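Reading time: 3 minutes
14 shares · 2 comments

Section 9. Running the sorting table at an open day

By this point the arms are bolted down, the table has been levelled and you have worked through the safety checks in Section 8. Now for the best bit — showing it to people! The switch-sorting routine went down a treat at the Bristside open day in November, and these steps follow the way we ran it there.

Before the doors open

1. Switch on the controller and wait for the lights on both arm bases to turn green. If either base shows another colour, stop and go back to Section 8.

2. Load the routine named GOSORA 40. The number is the speed, as a percentage of full. It looks lovely at this pace, and visitors can follow every move.

3. Park the right arm. It should fold up well clear of the table. Only the left arm picks in this routine.

4. Place the cardboard box on one side of the table and the white stepped shelf on the other. Push both right up to the edge.

5. Tip the switches out and spread them by hand. Don't line them up! A few on their sides, a few standing on end — people enjoy the guessing as much as the picking.

Note: Leave a gap between parts wide enough for the gripper fingers. Two switches touching will often be picked as a pair, and one of them will drop.

CAUTION: Keep hands off the table whenever the base lights are on, even if the arms are still. An arm may be waiting for its next move.

During the demonstration

6. Stand at the stop button and stay there. A second person does the talking.

7. Ask the audience to choose a colour, then press START. Children nearly always shout for red.

8. Let the left arm finish its pick before you take questions. Pausing in mid-air is safe, but the routine has to be started again from step 2.

9. After each round, press STOP, wait for the tone, then scatter the switches again.

Note: At the Echeverría hall we set the barrier 62 cm from the table and found it too close for a keen front row. Allow more if you have the floor space.

If the gripper misses

Let it try again. It makes a second attempt by itself, and a miss followed by a clean pick gets the biggest cheer of the day. Should it miss twice, the display shows code 972. Press STOP, move the part to a clear patch and restart. 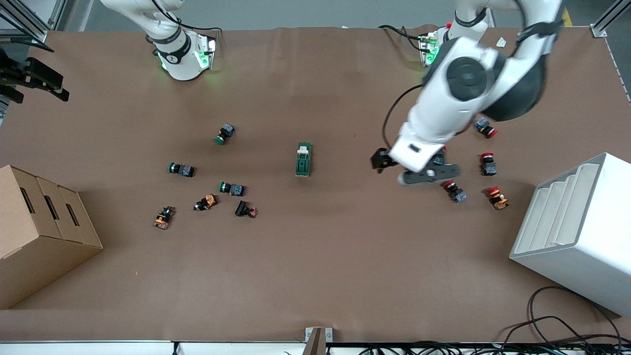 Fig. 9. Left arm low over the table, with red, green and orange parts spread out for sorting.

Nolosura user guides · Contact the help desk · © Nolosura · Back to top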